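I went round to Izzati Tjoa's in Gavier to talk about cleaning, which she does for 22 households and (bless her) still enjoys! "I'd do stairs all day," she told me, pouring us both a second tea. "It's skirting boards I can't stand." 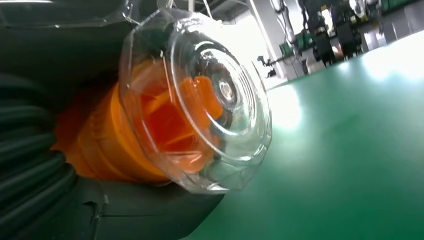 Izzati reckons most people hoover far too fast, and that two slow passes beat nine quick ones. I've been guilty of that for years, so I asked about dog hair.

"Rubber glove first," she said, "then hoover. I'm doing a big house in Flirside in January, two spaniels, and I'm packing spare gloves."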